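Cimeck Robotics Club: our project report
Written up by Suryani Raju, 2023-09-25

When our group first sat down in March to choose a project, the list of ideas was far too long, and it took us two whole meetings to agree on anything. Someone wanted a chess player, someone else wanted a machine that could fold socks (we still think that would have been wonderful!), and in the end we settled on the whiteboard. Every classroom at Cimeck has one, we all know what handling one is like, and it sounded easy. It was a good deal harder than it sounded, and I think we all learned more from it than we would have from the chess.

The plan was to have 2 arms share the job. One would look after the edge of the board and the other would work on its face. We called the left one Esteves and the right one Nilletti, and the names stuck so well that they ended up in the code, which confused our teacher no end when she came to mark it.

Our first few weeks went almost entirely on getting the arms to agree about where the board was. Each one measures from its own base, so a point that is nice and close for Esteves can be quite a stretch for Nilletti, and we had to write a small piece of code to translate between them. I got the sign wrong on one of the numbers and spent a whole afternoon blaming the motors, for which I have since said sorry.

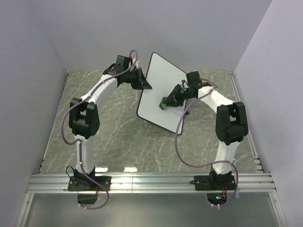 Pressure was the next worry. Push too lightly on the face of the board and the fingertip skims over it; push too hard and the whole board slides off across the table. We tried slowing everything down, which helped a bit, and then we tried having the arm stop for a moment just before contact, which helped much more. The cables needed thought as well, and we planned the moves so that neither arm had to turn its wrist further than it must.

We gave ourselves 14 practice runs for the final week and wrote notes after each one. In 4 of them the board slipped before the arms had finished, mostly on the first day, when we were still changing the speeds between runs (please don't do this, it makes the notes very hard to read afterwards).

If we carry on next year, I would like to try the board lying at different angles, and to let the newer members write the moves for Nilletti from scratch. The code and our notes are in the Skenus folder on the club drive, and anyone who wants to have a go is very welcome to ask me where things are.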